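Besuch auf der Schmuck- und Perlenbörse in Darncombe

Die Börse in Darncombe findet zweimal im Jahr statt, einmal im Frühsommer und einmal im Spätherbst. Ich war am 18. November 2021 zum ersten Mal dort. Veranstaltungsort ist die alte Markthalle von 1935, zehn Minuten zu Fuß vom Bahnhof. Der Eintritt kostet 2 Pfund, bezahlt wird an einem Tisch hinter der Tür.

Die Halle ist in zwei Bereiche geteilt. Vorne stehen die Händler mit losen Perlen, Verschlüssen und Draht, hinten die Leute mit fertigem und gebrauchtem Schmuck. Laut Aushang waren 80 Aussteller angemeldet. Am Vormittag kam man gut durch, nach dem Mittagessen wurde es in den hinteren Gängen eng.

Am längsten blieb ich bei Cowie, einem Betrieb aus Tralham, der Glasperlen schleift. Skye Haldane führte dort am Stand das Auffädeln vor. Sie nimmt für Armbänder elastisches Nylon, dehnt es vor dem Knoten einmal kräftig vor und setzt einen Tropfen Kleber auf den Knoten. Ohne das Vordehnen wird das Band nach ein paar Wochen zu weit. Bei schweren Steinperlen rät sie zu Stahlseide mit Quetschperlen.

Die Preise lagen etwas unter dem, was ich von zu Hause kenne. Einfache Glasperlen gab es strangweise, ältere Stücke kosteten bis zu 200 Pfund. Handeln ist üblich, aber erst am Nachmittag.

Schwarze, glänzende Perlen sah man an fast jedem Stand. Ein Armband dieser Art passt zu allem und verträgt auch einen hellen, gemusterten Untergrund, wenn man es zum Sortieren auf dem Bett ablegt.
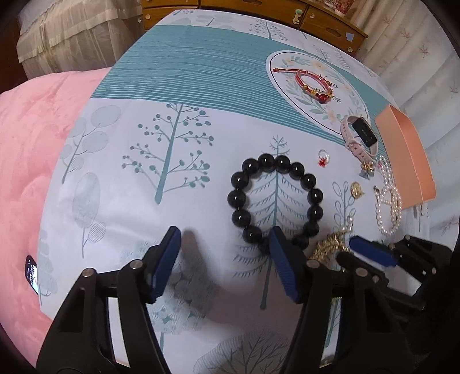 Anreise und Verpflegung

Von Alar fährt stündlich ein Bus, die Haltestelle liegt direkt vor der Halle. Parkplätze sind knapp. Im Nebenraum gibt es Tee, Suppe und belegte Brote, um zwei Uhr war die Suppe aus. Kartenzahlung geht nur bei den größeren Händlern, der nächste Geldautomat steht am Bahnhof. Im Dezember soll es in Tralham noch einen kleineren Termin geben, nur mit losen Perlen.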